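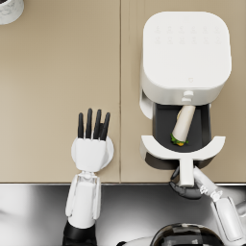 Skoltard bench book, 23 January 2020

Arms, kitchen task, sim against bench

Spent the morning on the simulated kitchen and the afternoon on the real right wrist, and I trust the second lot of work a good deal more than the first. Writing this up before I go home so that Esmaeil can disagree with it in the margin as usual.

The overnight batch finished. 500 runs of the air fryer job: open the drawer, food from plate to basket, close the drawer. The Workneh scoring script marks 298 of them as passes. Esmaeil Nikzad left a note on the bench with that number ringed in red pen. I went through the passes with the drawer position plotted and in 119 of them the drawer isn't shut at the end. It has moved towards shut, and the script takes that as good enough. A drawer left open doesn't cook anything.

So the figure on the whiteboard wants changing. I've rubbed it out and left a blank.

What the script checks, for anyone who hasn't read it: centre point of the food inside the basket volume at any moment in the run, and drawer travel at the last step smaller than at its widest. That's all of it. You could pass by dropping the food in and nudging the drawer. I think quite a lot of them do.

Right hand on the drawer

The part of the job I expected to be hardest looks the easiest in sim, which bothers me. With the drawer out and the food lying across the basket, the right fingers are curled round the handle stem from both sides and some of the hand is out past the edge of the worktop. Nice grip to look at. Our bench has a lip on its front edge, and the real hand has a cable loop under the palm that would catch on it. The model has neither the lip nor the loop.

Friction on the handle is also set far too kindly. The Prarkska scene pack comes with one value for everything, so handle, basket, plate and worktop are all equally grippy. Esmaeil says this is fine for a first pass. Maybe so, but then we shouldn't be quoting pass rates from it to people who drop in on open evening.

The left arm meanwhile parks with the palm open, low over the other half of the counter, well away from the basket. I don't mind that as a resting pose. On the bench it would mean the left shoulder motor holding the arm out for as long as the right one fiddles with the drawer, and that motor gets too hot to touch if we ask it to hold anything. Sim motors don't get hot. I would like the left arm to go back down beside the stand between moves, even if it costs time.

To change in the scene before the next batch:

Add the bench lip as a plain box.
Add a stub under the right palm for the cable loop.
Separate friction for the handle, lower than now.
Final drawer check: shut means shut, measured against the closed stop.
Food check at the last step only.

Bench, right wrist

Took the wrist apart again. The slop we've been blaming on the gears is in the printed coupler between the Nedix motor and the fork. The bore has gone slightly oval where the flat sits. You can feel it click if you hold the forearm and waggle the hand. Printed another with thicker walls and the layers running the other way. It fits tight, needed a tap with the soft mallet. I'm not calling it fixed, the last one was tight for a week too.

While it was apart I found the thrust washer had been put back on the wrong side. Could have been me.

Cable through the wrist is too short now that the coupler is longer. It goes taut at full bend. Made up a new one, then found I'd crimped the plug back to front, so made up another. If the first is still in the tray, it's for the bin. Don't use it.

Then put the hand on the pull rig, which is a luggage scale and a kitchen drawer handle screwed to a batten. Closed on the handle, pulled by hand, wrote down the force where the fingers let go. Best of the day was with the rubber tips on. Without tips it slides off almost straight away, which I'd say is the real answer to the friction question, and it cost nothing but a luggage scale. The readings are on the sheet taped inside the cupboard door.

Tips are coming unglued on the first finger again. Contact glue is no good on this filament. Going to try a sleeve that goes over the whole end joint, like a thimble.

Plate side
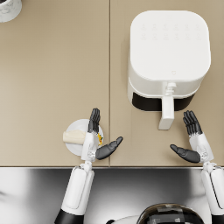
Picking up the food worries me more than the drawer does, and I don't think either of us has been straight about it. Everything in the approach assumes the hand can come down flat from above and sort itself out once the fingers meet something. Seen from overhead, the left hand ends up covering the right part of the plate, with one end of the food underneath it and part of the yellow bit beside it hidden as well. We mean to mount a single camera over the bench, looking straight down. That camera would lose sight of the food at just the point where we need to know where it is. In sim the controller is handed the food's position directly, so it never has to look, and of course it does well.

I put this to Esmaeil over lunch. His view is that the position before the hand arrives is enough because nothing moves until it's touched. My view is that our plate slides. I've watched it slide. It's a light plate on a smooth bench and the real hand always lands a bit heavy, and after that the stored position is wrong by however far the plate went.

Cheap things to try first: a damp cloth under the plate, a second camera low down at the left. The cloth is what a person would do, so I'd start with that.

Another thing from the plate view. The food reaches a little past the left rim of the plate, and the hand is over the opposite side. If you were picking it up yourself you would go for the end that sticks out, where you can get a finger underneath. The planner aims where it aims because someone typed in a grasp point and it hasn't been looked at again. I searched the config and the line has no comment. I'd move the point across to the overhang and run a short batch before touching anything else, to see whether it makes any difference to drops.

Same view has the right hand waiting next to the drawer handle, near it but clear, thumb turned in towards the middle. As a waiting place that's all right by me. On the real rig I'd back it off further until the wrist is behaving, because at the moment a click in the coupler is worth more than that gap at the fingertips, and I don't want it knocking the drawer while the left arm is busy.

Left over

Thumb joint in the model bends further than ours does. Ours stops when the tendon guide hits the palm plate. I measured it, wrote the number on the palm plate in pencil, and haven't put it in the model file yet.

We still need a drawer to practise on. I'm against buying an air fryer for this until the hand can hold the pull rig handle 3 times running without letting go. Esmaeil is for buying one now, second hand. He may be thinking of lunch. The cupboard drawer from the old kitchen unit would do for the pulling part and is sitting under the lathe doing nothing.

Somebody has borrowed the small hex drivers from the red box. I need the smallest one for the fork screws, and until it's back the right hand is on with tape.

Tonight's batch is NOT running. I've stopped the job from starting itself. No sense filling the disk with more of the same until the drawer check is right. Re-scoring the old runs with the new check is set going on the slow machine, results should land in the usual folder, and please leave the whiteboard blank until I've looked at them.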